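# Bouilloire à col de cygne Gradside : trois mois d'usage quotidien

Achetée en juillet, utilisée tous les matins depuis. Je bois surtout du thé vert et du café filtre, et ma vieille bouilloire en plastique avait le défaut de tout porter à ébullition sans nuance. Je voulais un réglage de température et un bec fin. La Gradside était en promotion à 62 euros chez Brarkach, en noir mat. Je l'ai payée de ma poche.

## Ce qu'il y a dans la boîte

La bouilloire, son socle, une notice en plusieurs langues dont un français lisible, et un petit filtre amovible qui se clipse à la base du bec. Pas de détartrant, pas de thermomètre. Le cordon se range sous le socle, avec une encoche de chaque côté pour choisir par où il sort. Chez moi la prise est à gauche du plan de travail, et j'apprécie ce détail.

L'emballage est en carton moulé, sans polystyrène. Une odeur de neuf assez nette au déballage. La notice demande de faire bouillir deux fois de l'eau et de la jeter ; j'en ai fait trois et l'odeur est partie. Le couvercle a gardé un léger goût métallique pendant deux ou trois jours, puis plus rien.

## Réglage de la température

On règle degré par degré avec une molette placée sur le socle. La molette est crantée, bien ferme. Un appui lance la chauffe, un appui long active le maintien au chaud. L'écran affiche la température réelle et la consigne en alternance, ce que je trouve pénible : il faut attendre que l'affichage bascule pour savoir où on en est. Un double affichage aurait été plus clair.

J'ai contrôlé avec un thermomètre à sonde. À 80 °C demandés, je lis 80 ou 81 selon les jours. À 95 °C, la bouilloire dépasse un peu la consigne puis redescend pendant que je prépare le filtre. Pour du café, cela ne change rien. Pour un gyokuro à 60 °C, il vaut mieux attendre un moment avant de verser, surtout si la cuve est peu remplie, car l'inertie du fond est sensible.

Le maintien au chaud dure 20 minutes, sans possibilité de le prolonger. C'est court pour qui enchaîne les infusions. Il suffit de relancer, mais il faut y penser, et le bip de fin ressemble beaucoup à celui de mon lave-linge.

## Vitesse et bruit

Puissance annoncée : 2 000 W. La chauffe est rapide pour une cuve de cette taille. Je n'ai pas chronométré chaque usage, je constate seulement que l'eau est prête avant que j'aie fini de moudre le café à la main, ce qui n'était pas le cas avec l'ancienne.

Le bruit est normal pour une bouilloire en inox. Elle siffle un peu vers 70 °C puis gronde franchement avant l'ébullition. Dans une cuisine ouverte, on l'entend. Mon autre point de comparaison est la Marsden que nous avons au bureau, plus silencieuse, mais aussi plus lente et sans réglage.

## Le versement

C'est la raison principale d'acheter ce type de bouilloire, et sur ce point la Gradside est réussie. Le filet est fin, régulier, et s'arrête net quand on redresse le poignet. Presque pas de goutte le long du bec, sauf quand la cuve est remplie jusqu'au repère maximum : dans ce cas les premiers centimètres coulent par à-coups. Je remplis donc un peu en dessous.

La poignée est longue, légèrement inclinée, avec un repose-pouce en caoutchouc. Elle convient à une main moyenne. Cuve pleine, l'ensemble penche vers l'avant et fatigue le poignet au bout d'une minute de versement lent. Quelqu'un qui a des douleurs articulaires devrait l'essayer en magasin.

Pour remplir une théière ou une casserole de pâtes, en revanche, c'est long. J'ai gardé une casserole pour cet usage et je ne demande plus à la bouilloire de tout faire. Le débit maximal reste faible, et incliner davantage ne fait que pousser l'eau vers le couvercle.

## Entretien

L'eau est très calcaire chez moi. Je détartre au vinaigre blanc toutes les trois semaines, en chauffant doucement un mélange moitié eau, moitié vinaigre, puis deux rinçages. Le fond redevient propre. L'intérieur du bec est plus difficile : il faut un goupillon fin, non fourni. J'en ai pris un de la marque Stiltier, vendu pour les pailles réutilisables, et il passe jusqu'au coude.

Le noir mat marque les traces de doigts et surtout les coulures sèches. Un chiffon humide suffit, à condition de le faire à froid. Après trois mois, une petite rayure près de la base, due à l'évier. Le filtre du bec se déclipse trop facilement et je l'ai retrouvé une fois dans ma tasse. Depuis, je l'ai retiré et je n'ai pas vu de différence.

## Avec quelles tasses

Le bec fin permet de viser une petite ouverture. J'ai versé dans des verres étroits, une gourde, des tasses à anse tout ce qu'il y a de banal, sans rien mettre à côté. Pour le café filtre posé directement sur la tasse, il faut un bord assez large et plat, sinon le porte-filtre bascule.

Tasse vert d'eau, modèle simple à anse (sur la troisième image, un grand bol vert) :

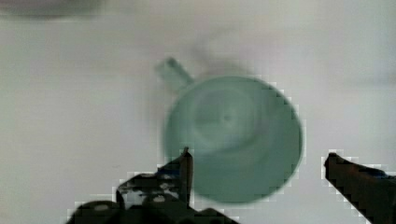
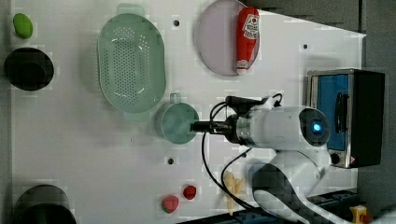
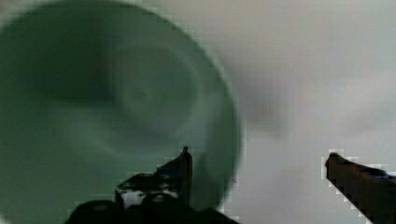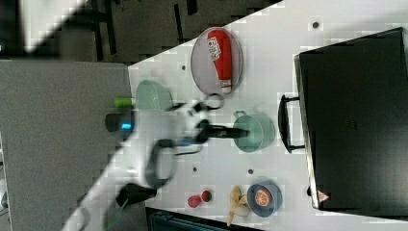
Pour une seule tasse, je mets l'eau juste au-dessus du repère minimum. En dessous, la sécurité se déclenche et l'écran affiche un code d'erreur. Il faut alors retirer la bouilloire du socle, ajouter de l'eau et recommencer le réglage, parce que la dernière consigne n'est pas conservée. Elle ne l'est pas non plus après une coupure de courant. En usage normal, par contre, la bouilloire retient bien la température de la veille.

Le repère de niveau est gravé à l'intérieur, ton sur ton. Le matin sans lumière franche, je ne le vois pas. J'ai pris l'habitude de doser avec la tasse elle-même.

## Service après-vente

J'ai écrit à Brarkach au sujet du filtre. Réponse en 3 jours, polie, avec l'envoi d'un filtre de remplacement, identique et donc aussi mal tenu. La garantie court sur deux ans. Le couvercle et le socle existent en pièces détachées, mais pas la poignée.

## Pour qui

Si vous faites du café filtre ou du thé vert, la précision et le bec justifient le prix. Si vous remplissez surtout une grande théière pour plusieurs personnes, prenez une bouilloire classique à température réglable, elle versera plus vite et coûtera moins cher.

**Points positifs :** température fiable, filet d'eau régulier, cordon bien pensé, notice correcte.

**Points négatifs :** affichage en alternance, maintien au chaud trop court, filtre mal fixé, repère de niveau peu lisible, lourde une fois pleine.

**Note : 4/5.** Je mettrai à jour si quelque chose lâche d'ici la fin de la garantie.

*Avis rédigé en octobre 2024.*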